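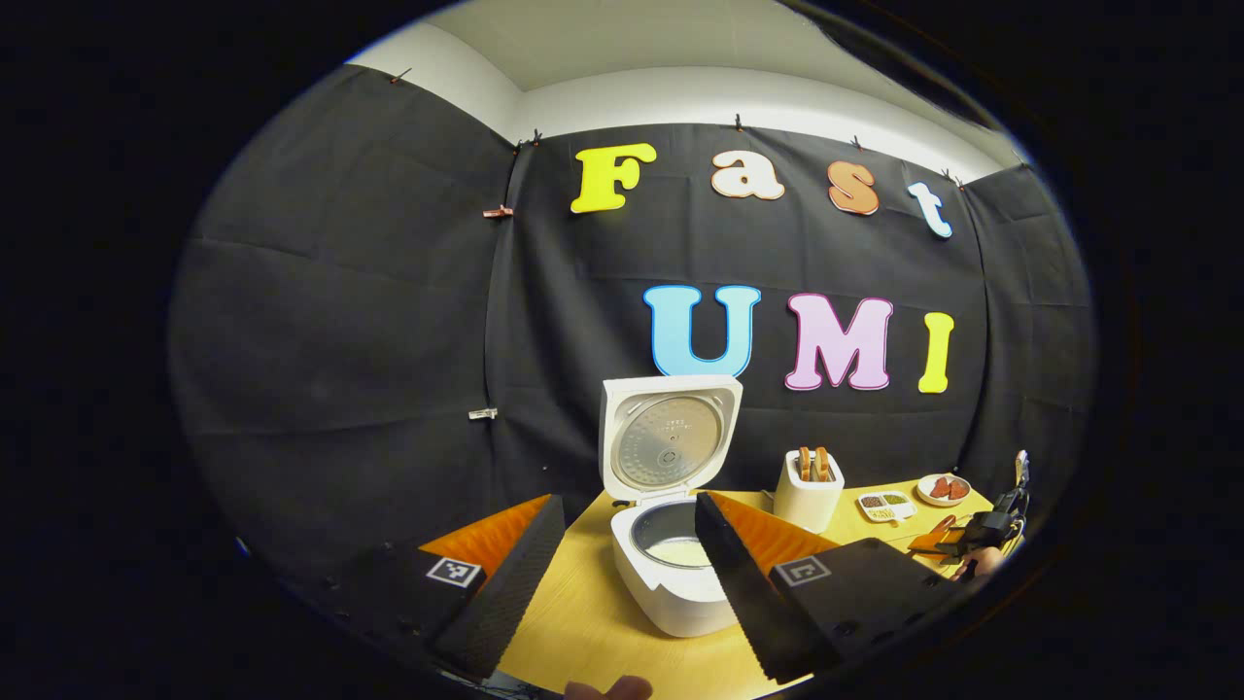 Figura 2. Panela elétrica de arroz com a tampa aberta, sobre mesa de madeira clara.

Utilizamos cookies para melhorar a sua experiência de leitura. Ao continuar a navegar, aceita a nossa política de privacidade. Aceitar | Configurar

3. Materiais e métodos

3.1. Matéria-prima

Os ensaios foram realizados com arroz branco polido da classe longo fino, tipo 1, adquirido em lote único à beneficiadora Randora. O lote foi homogeneizado em misturador de tambor, fracionado em embalagens de polietileno seladas e mantido em câmara a temperatura controlada até o momento do uso. Os grãos quebrados foram removidos em peneira de furos circulares, e as impurezas remanescentes foram retiradas manualmente. Não se aplicou classificação adicional por espessura.

A variedade comercial, identificada pelo fornecedor como Fleston, foi escolhida por apresentar teor de amilose intermediário e comportamento de gelatinização bem documentado nos ensaios preliminares do grupo. A umidade inicial foi determinada em estufa, por secagem até massa constante, em triplicata para cada embalagem aberta. Embalagens cuja umidade diferisse da média do lote além do limite fixado no protocolo foram descartadas.

3.2. Lavagem e maceração

Cada porção experimental foi constituída de 100 g de grãos crus. A lavagem foi conduzida em peneira de malha fina, com água destilada à temperatura ambiente, em três ciclos de agitação suave. A água de lavagem foi recolhida e evaporada para quantificação do amido superficial removido. Em metade das porções a lavagem foi omitida, de modo a permitir a avaliação isolada do efeito do amido livre sobre a adesividade do produto cozido.

A maceração, quando prevista no delineamento, teve duração de 40 min. Após esse período os grãos foram drenados e pesados, e a água absorvida foi descontada do volume a adicionar na etapa seguinte. Esse desconto é frequentemente negligenciado em trabalhos com equipamentos domésticos, o que dificulta a comparação entre resultados: a razão água:arroz nominal deixa de corresponder à razão efetiva, e o desvio aumenta com o tempo de maceração.

3.3. Cocção

A cocção foi efetuada em panelas elétricas de uso doméstico, de cuba removível e tampa articulada (Figura 2). A opção por equipamento doméstico, em detrimento do banho termostático empregado na etapa anterior do projeto Ukonero, decorre do objetivo de caracterizar o produto em condições próximas às do consumo. Todas as unidades foram submetidas a dois ciclos em branco, apenas com água, antes do início da série experimental.

As razões água:arroz estudadas foram 1,4; 1,7 e 2,0 (massa/massa). A água foi adicionada de uma só vez, sem sal ou óleo, e a superfície dos grãos foi nivelada com espátula. O ciclo foi encerrado pelo próprio termostato do equipamento. Concluído o aquecimento, manteve-se a tampa fechada por dez minutos para redistribuição da umidade. A massa do conjunto foi registrada antes e depois do ciclo, e a diferença foi atribuída à perda por evaporação.

A temperatura no interior da massa foi monitorada, em uma subsérie de ensaios, por termopares tipo K posicionados no centro geométrico da cuba e junto à parede lateral. Os sinais foram adquiridos a intervalos de um segundo. Nos ensaios instrumentados não se realizaram medidas de textura, dado que a passagem dos cabos altera a vedação da tampa e, por consequência, a perda de vapor.

3.4. Amostragem

A amostragem do arroz cozido seguiu o procedimento aqui designado por Csizmadia, nome do equipamento de corte utilizado. O procedimento consiste na divisão da massa em três estratos horizontais de igual altura. De cada estrato foi retirada uma alíquota central, desprezando-se a camada em contato com a parede da cuba. As alíquotas foram acondicionadas em recipientes fechados e mantidas em repouso até o equilíbrio com a temperatura da sala de análise.

O delineamento completo compreendeu 44 corridas, executadas em ordem aleatória e distribuídas por quatro blocos. O bloco correspondeu ao dia de trabalho e foi tratado como efeito aleatório. A primeira série teve início em março.

3.5. Determinações analíticas

A umidade do produto cozido foi determinada por secagem em estufa, nas mesmas condições aplicadas ao grão cru. O rendimento foi expresso como a razão entre a massa cozida e a massa crua, em base seca corrigida. Os sólidos lixiviados foram quantificados no líquido residual quando presente; nas corridas com razão 1,4 não houve volume suficiente para a determinação, e o valor foi registrado como ausente.

A firmeza e a adesividade foram obtidas em texturômetro, por dupla compressão com sonda cilíndrica, até deformação de 80% da altura inicial da amostra. Cada alíquota foi ensaiada em quintuplicata. As curvas com irregularidade atribuível ao deslocamento lateral dos grãos foram excluídas segundo critério definido antes da coleta de dados.

A retrogradação foi acompanhada por calorimetria diferencial de varredura em amostras armazenadas sob refrigeração. A entalpia de fusão da amilopectina recristalizada foi calculada pela integração do pico endotérmico, com linha de base linear.

3.6. Análise estatística

Os dados foram ajustados por modelo linear misto, com razão água:arroz, lavagem e maceração como efeitos fixos. As interações de segunda ordem foram mantidas quando significativas a 5%. A homogeneidade das variâncias foi verificada pelo teste de Levene, e a normalidade dos resíduos, por inspeção gráfica. Para a adesividade, cuja variância cresceu com a média, aplicou-se transformação logarítmica; os valores apresentados na seção 4 foram reconvertidos à escala original.

O estrato de amostragem foi incluído como fator aninhado na corrida. Essa estrutura permite separar a variação interna da cuba da variação entre ciclos, distinção que se perde quando o conteúdo é misturado antes da análise. Os ensaios instrumentados foram analisados separadamente e não integram o modelo principal.

Artigos relacionados
Efeito da maceração prolongada sobre a textura do arroz parboilizado
Perda por evaporação em recipientes de cocção com tampa articulada
Amido superficial e adesividade: comparação entre métodos de lavagem
Projeto Ukonero: ensaios em banho termostático

Contato | Política editorial | Todos os direitos reservados | Voltar ao topo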